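Progress report to Calloway, July 2018
Project: Wosta bench, yellow polymer parts

## Work surface and wedge pad

Setup of the gray work surface at the Pesex site is complete. The wedge pad remains in service. Its edges show faint scuffs; the broad face has a thick bevel along one side. Replacement is set at 70 hours of use, of which 38 are logged.
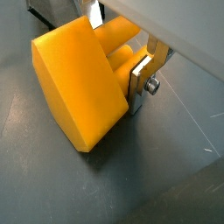

## Rod handling

Gukano delivered 19 solid rods with flat ends. Rods are now held in a cluster, two on top and one underneath, with the long axes in roughly the same direction. Single-rod work is closed. 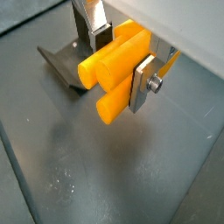
*Fig. 2. Three yellow-orange rods held together over the work surface.*

## Open items

- Bracket bolts: torque check to be repeated before the September report.
- Rod storage: 2 racks on order.
- Budget: no change requested.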